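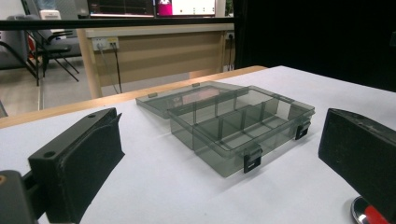

Roscoe Lyons paints small now. His new show at Fotov, up since April, has 11 canvases, none wider than a dinner plate. "I got tired of ladders," he says. Colors are quieter too, lots of smoky gray, same as the clear plastic organizer box on the white tabletop. "Gray took me six years to like. Teh reds came easy."

He started out painting signs for Plitska. Hated it, mostly. "But you learn edges."
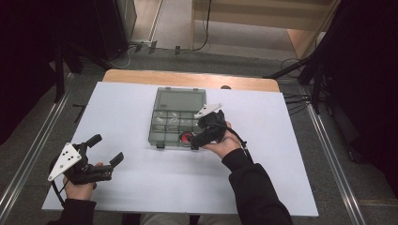
Organizer box, with a round red piece in one compartment.

Next up, a mural. So, ladders again. "I know, I know."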